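Gakgate 5 out in December, restores single mailboxes

Sarker has set a December release for Gakgate 5, the next version of its backup software for small and mid-size offices. Beta is closed. More than 200 sites took part, most of them running 4 until now.

Big change is the restore side. Old version brought back a whole server or nothing, admins complained for years. New one opens the backup and lets you take out one mailbox, one folder, one file. Product lead Radomir Matić says the team closed 1264 tickets on the way, "a lot of them teh same ticket."

Pricing stays put for current customers. Leemans keeps distribution, Osberg does the hosted version, no date on that yet.
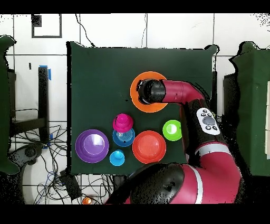
Single-item restore will be on by default, says Sorin Begović, who runs support at Sarker. Admins pick what they want from a list and the rest of the backup is left alone. Think of a table with colored plastic dishes on a green cloth: you want the orange plate, you get the orange plate, the cups stay were they are. Upgrade notes go out with the release.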